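How to pair and fold socks so they stay together

Most odd socks are lost between the basket and the drawer. The method below takes almost 6 minutes for a family wash and needs a clear, flat surface.

Before you start

Let the socks dry fully. Damp cotton stretches at the cuff when you fold it, and thick heels often hold water after the rest feels ready. Turn any inside-out socks the right way and pull the toes straight.

Sorting

1. Tip everything out and separate the socks by colour: dark, light, patterned.
2. Start with the patterned ones. They are the quickest to match.
3. Lay the plain ones side by side, all with the toes pointing left. Compare cuff height first, then the heel, then any stitching at the toe.
4. Put singles in a small bag and keep it with the washing. Check it again after the next load. After 3 washes without a match, use them as dusters.

Folding

Place one sock on top of the other, heels up. Smooth out the creases from toe to cuff. Fold the toe end over to the middle, then bring the cuff down over it. Ankle socks only need folding once. Long walking socks may need another fold to fit a shallow drawer.

Avoid rolling the pair into a ball with one cuff turned over the other. The outer cuff stays stretched the whole time it is in the drawer and will start to slip down sooner.
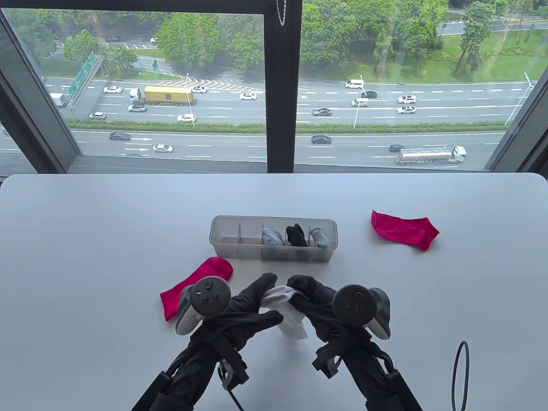

Can I fold socks from different brands together if they look the same?

It's better to keep them apart, as the cuffs often differ in tightness and you will notice it when walking. A stitch of coloured thread inside each cuff makes them easy to tell apart.

Storing

Stand the folded pairs on edge in rows, with the fold at the top. Put clean pairs at the back and take from the front.

Tips from Priya Holloway, updated in July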